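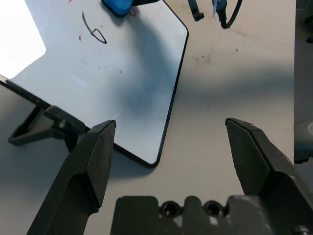 A small whiteboard fails at its surface long before it fails at its frame. The coating on a desk board is thin, and its condition decides how cleanly a marker stroke lifts. Board and support are often chosen separately, although each affects the other.

Oseck, a maker of desk boards, rates its gloss coating for 1,794 wipes with a dry cloth. Matt coatings hold more pigment in the grain. Gloss wipes better but throws back any ceiling light above it, so the angle of the board matters as much as the finish.
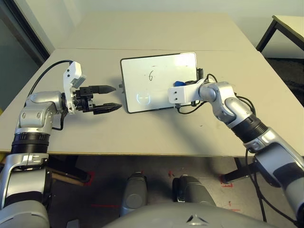 Black ink is the usual choice for single figures. Red tends to leave a tint, and residue left for over 7 days needs a solvent. Fumari sells one in a pump bottle — two sprays are enough for a small board.

Supports are simpler. A clamp stand should grip the border and never the writing face. Tighten the knob by hand until the board stops rocking, then stop.
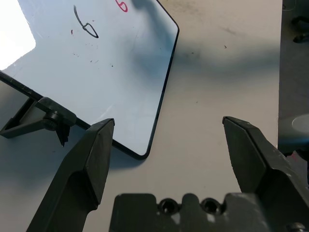 Specks that survive a dry wipe are generally old pigment sitting in fine scratches. A damp cloth, worked from the top edge down, removes most of them. Paper towel adds more scratches.

More in Desk and Workshop
Bošković clamp stands: four sizes compared
Florkier marker caps and why they crack
Eight cloths for gloss surfaces
Reducing glare at a shared table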